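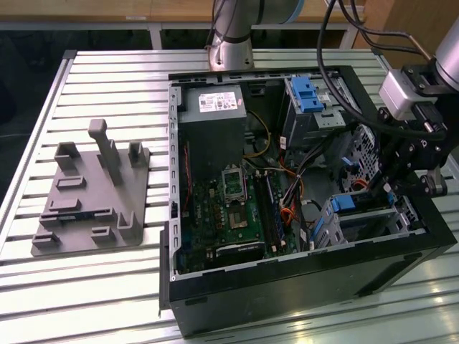
Sotudine to reissue first album, plus the one they told everyone was lost

Sotudine, the duo who spent most of their career denying that they were a duo, will reissue their debut album Delaunay this autumn through Vilto. It comes with a second disc containing Bomomura, the follow-up they have described in interviews as wiped, stolen, left on a ferry and, once, eaten.

The label confirmed the release in a short statement that used the word "sonic" four times. Delaunay has been out of print for long enough that second-hand copies change hands for sums that would embarrass the band, if the band were capable of it. The original pressing ran to 300 copies, a good share of which were given away at a gig where the support act had pulled out and people wanted something for their trouble.

Bomomura is the more interesting half of the package. It was recorded straight after Delaunay, finished, sequenced and given a sleeve, and then withdrawn by Sotudine themselves, who announced that they had moved beyond songs. They returned to songs the following year. By then the tapes had gone wherever they went, and the band found that a missing album got them better reviews than the one in the shops.

The reissue has seven tracks from the original Delaunay, in the original order, including "Weather for Beginners", which radio stations used to play when they needed to get to the news. It has been remastered. Fans who have spent years on message boards arguing that the muddy bass was a deliberate comment on memory may wish to look away, as the bass is now quite clear and turns out to be rather jolly.
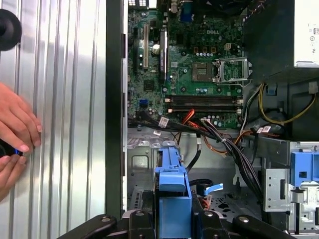

PARIS, 2022-08-18 – Singer and keyboard player Raphaël Gaillard gave his account of the rediscovery at a playback for press and friends last night, in a room above a bar that had not been told to turn its own music off. The tapes, he said, were in a box marked "kitchen". They had been through four house moves in it. He first opened the box in May, looking for a colander.

"I would like to say we were protecting the work," he told the room. "We were protecting some saucepans as well."

He was less forthcoming on why the band had spent so long saying the album no longer existed. Pressed on the ferry story, Gaillard said that there had been a ferry. Pressed on whether the tapes had been on it, he went to see about more ice.

Two songs were played. The first, "Postcard to a Dentist", is close to what anyone who knows Delaunay would expect: a drum machine with one idea, a tune that goes up when you think it will go down, and Gaillard sounding as though he has been asked to sing quietly by a neighbour. It is very good. The second, the title track, is longer and has a clarinet on it. Opinion in the room was divided over the clarinet. Gaillard, who plays it, said that he had taken lessons since.

What he did not play was the piece that closes the record, said by the few who claim to have heard it to consist of the band tuning up for 90 minutes. The label's track listing gives it a more modest running time, and Vilto's press officer would say only that it had been "looked at". A rumour that the full version will be sold separately, to people who ask for it, was not denied with any energy.
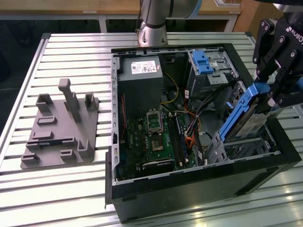 There is also the question of the other member. Sotudine's drummer and programmer left before the third album and has never been named on a sleeve, at first as an artistic statement and later, one gathers, through habit. The new edition will keep to that. The booklet contains a long essay on the making of both records in which the drummer is referred to throughout as "the other one", and Gaillard confirmed that the other one had read it and asked for a single change, to the spelling of a synthesiser.

Relations are said to be cordial. Both had to sign off on the remaster, which was done by sending files back and forth with no message attached beyond "yes" or "no". Gaillard reckons the noes came mostly from the other end. He put the clarinet level up once and it came back down the same afternoon.

As for concerts, the band will play Delaunay in full twice, on consecutive nights, and have no plans to play Bomomura at all. Gaillard said that they had never learnt it, having only recorded it. Whether the drummer will be on stage is being left open, though the posters already say "Sotudine (both)", so somebody at the printer's seems to have been given a straight answer.

The set will be sold on double vinyl and CD, with a download for those who have moved house too many times themselves. Early orders come with a facsimile of the withdrawn sleeve, which shows a field. The band had told people for years that it showed the sea.

Vilto says the remaining Sotudine albums will follow if this one does well. Gaillard, asked whether anything else might be sitting in a box, said he had not yet unpacked "bathroom".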